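A **dishwasher drawer** is a dishwashing machine built as a sliding compartment under a countertop, opened by pulling the front outward in the manner of a kitchen drawer. The wash tub, spray arm and rack travel together on side runners. Single and double-stacked versions are sold.

## Layout

The usual position is beside the sink, so that the drain hose can share the sink waste. The rack is a coated wire basket with rows of upright tines. Plates stand between the tines; cups and bowls are set mouth down. A cup left on its side can hold grey water at the end of the cycle and may need a second rinse.

In the trade notes of Plalero, a kitchen fitting firm, Kausar Virk recommends a clear floor depth equal to the full travel of the drawer, plus standing room. Carpet in front of the unit is discouraged, as drips from the rack edge collect in the pile.

## Sink inserts

Many installations pair the drawer with a slatted rack placed inside the sink basin. Items unsuited to machine washing, such as knives and thin glassware, are rinsed and left there to drain. The insert is lifted out before the basin is filled. Stainless steel basins are common because they tolerate heat and knocks.

## Loading

Sohail Malik's *Stovley Handbook of Small Kitchens* (revised August, 455 pages) gives the following order:

1. Scrape food scraps into the bin.
2. Load the back rows first.
3. Turn the spray arm by hand to check that it clears the load.
4. Close the drawer without force.

Runners on the Cavard test bench were cycled 2000 times with the rack empty, then 200 times fully loaded. Wear was greater on the side nearest the cutlery basket.

## Gallery
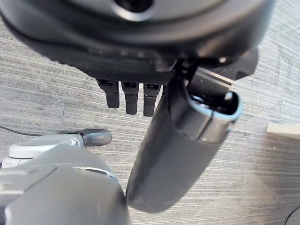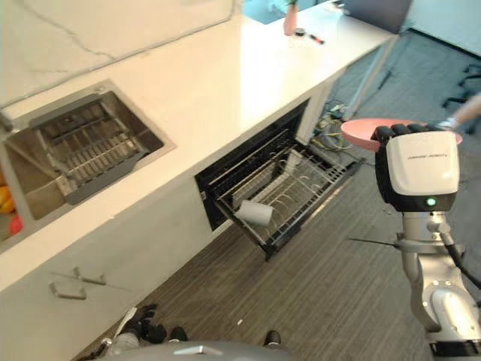 *Second image: open drawer with black wire rack and a white cup on its side, below a white countertop with a stainless steel basin.*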